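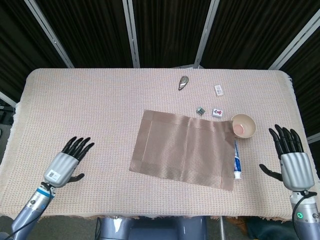 Sellgate 600 touring dimmer rack

The Sellgate 600 is a portable dimmer rack for festivals, studio theatres and temporary stages. It is built by Humov and supplied in the UK by Widari Stage Hire.

Order code: 1885
Channels: 3 independent, each with its own breaker
Control: DMX512, 5-pin in and through
Start address: set on front panel, held in memory when power is removed
Cooling: single fan, temperature controlled
Mounting: free-standing or hook clamp (clamp not supplied)

Dimming curves are linear, square law and switched. The switched setting must be used for practicals with a motor. LED fittings should be tested on the chosen curve before the focus session, as many will flicker at low levels.

Units with firmware older than the August release do not respond to remote addressing. Update files are sent on request.

Hire stock is 200 units, held at the Ndlovu Yard store. Festival bookings are confirmed on receipt of a rig plan and a supply drawing. Safety bonds are charged separately.

Technical enquiries: Sunita Bajpai, hire desk

Data sheet revised November 2023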